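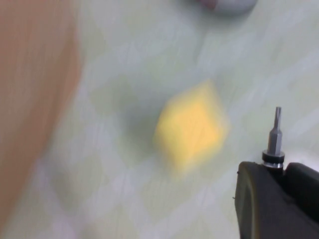 Prurketcombe, December

Section 2: Setting up the Furna folding table

Read this section through before you open the carton. The table can be put up by one person, but turning it over is easier with two. The parts are listed on the card inside the lid. If anything is missing, contact the Huvalberg shop before you start and keep the packaging.

Choosing a place

The table needs a firm, level floor. It will stand on short-pile carpet, but on deep carpet the feet sink and the top may rock. Leave enough space on the long sides for chairs to be pulled out fully. Do not put it against a radiator or in front of a stove. Heat from one side can bend the top, and a bent top will not fold flat again.

Unfolding the table

1. Lay a blanket or the flattened carton on the floor.

2. Place the folded table on it with the carrying handle facing you.

3. Release both catches beside the handle and open the two halves until they lie flat. The underside should now be facing up.

4. Slide the centre bolt across the join. Push it until it stops.

5. Raise the first pair of legs until the brace clicks. Push down on the middle of the brace to check that it has locked.

6. Do the same with the second pair.

7. With one person at each end, tip the table on to its long edge and then on to its feet. Lift it clear of the floor to move it.

CAUTION: Keep fingers away from the centre join and the leg braces while they are moving. Children should stand back until the table is upright.

Levelling

Each leg has a screw foot. Turn the foot anticlockwise to lengthen the leg and clockwise to shorten it. Start with all the feet fully screwed in, find the leg that is off the floor and let that foot down until it touches. Adjust a little at a time. If the gap is more than the foot can take up, move the table to a different spot. Do not use folded card or paper under the feet, as it works loose.

Fitting a cloth or cover

1. Wipe the top with a damp cloth and let it dry.

2. Lay the cover over the table with the same drop at each end.

3. Smooth it from the centre outwards.

4. Fit the clips along the long sides first, then the short ends.

Note: The clips supplied are for thin covers. For a padded cover, ask for the Um clips, which open wider. Both kinds can be used on the same table.

Small things such as counters, cubes and beads tend to roll into the dip over the join if the cover is slack. Pull it tight before a game or a craft session. Patterned covers hide crumbs and pins, so run a hand over the surface before folding it away.

Loading

The top will carry 28 kg spread evenly. Place heavy items such as a sewing machine over the legs – never over the centre join. Do not sit or stand on the table, and do not lean on the short ends.

Folding away

1. Clear the top and take off the clips and cover.

2. Turn the table over on to a blanket.

3. Press the release on each leg brace and fold the legs in.

4. Draw back the centre bolt, close the two halves and fasten both catches.

Store the table upright in a dry room. A shed or garage is suitable in summer only. Check the brace screws after the first 21 days and tighten any that have moved. After that, once or twice a year is enough.

Problems

The legs will not lock: look for grit in the brace and brush it out. Do not oil it.

The top is uneven at the join: the bolt is not fully across. Turn the table over and push it home.

For spare clips and feet, write to Dinesh Dhillon at the Prurketcombe workshop and give the number stamped under the handle.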